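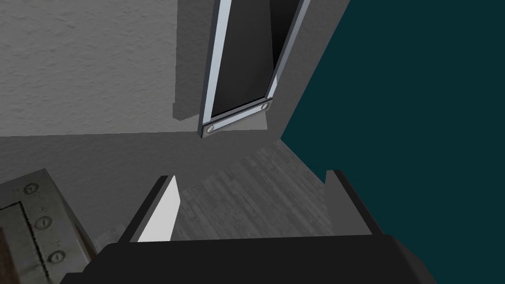

Figure 14.1 Open gripper over a plank floor in a simulated kitchen, three control knobs at lower left.

Chapter 14
When the Kitchen Gets a Robot

Start with the shift, then the machine. Avelico runs a contract kitchen in Tresska - 268 staff, hot meals out the door by 6 a.m. In November managment announced that part of the night work would go to arms supplied by Tevo. Fetching, loading, closing oven doors. First trials all in simulation, no food, no people nearby.

What changed for the staff? More than the job list. Night cooks were asked to write down how they do things they had never put into words. How far to pull a rack. Which knob first. Some liked being asked. Some figured they were training their own replacement, and said so in the break room.

Pay came up fast. A cook who now watches 3 stations on a screen - is that a cook? A technician? The old contract had no line for it. Neither did the new one, at first.

Keep two terms apart in this chapter. Task automation: a piece of the work moves to a machine. Job automation: the whole position goes. Most workplaces get the first and argue as if it were the second. Saxena, the packing plant in Section 14.3, got both within 600 working days.

Before you read on
Pick a job you have held. List the tasks, small ones too. Mark any you would gladly hand over, then any you would fight to keep. Bring teh list to class, we use it again in Section 14.2.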